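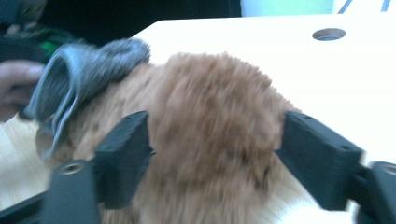

Machines and Chores, Session 4: Soft Things
Notes by Ásdís Lund, April 12, 2022

Welcome back, everyone, and thank you for the lively talk last time (I'm still thinking about the dishwasher argument!). Today we get to the question most of you wrote on your cards, whether a robot can tidy up after a family yet.

My short answer is "a little." Picking up a mug is fairly well understood by now. A stuffed toy or a small garment is harder, as it squashes, folds and changes shape the moment two fingers close on it, and shaggy fur hides where the firm part is. Putting cloth on a toy asks for even more, and I'd love to hear how you would divide that job between two hands.

For next time, please read the Mikport chapter, pages 1 to 20, and try dressing a soft toy at home using only your thumb and one finger of each hand. Write down where you got stuck, and bring the toy along if you can spare it.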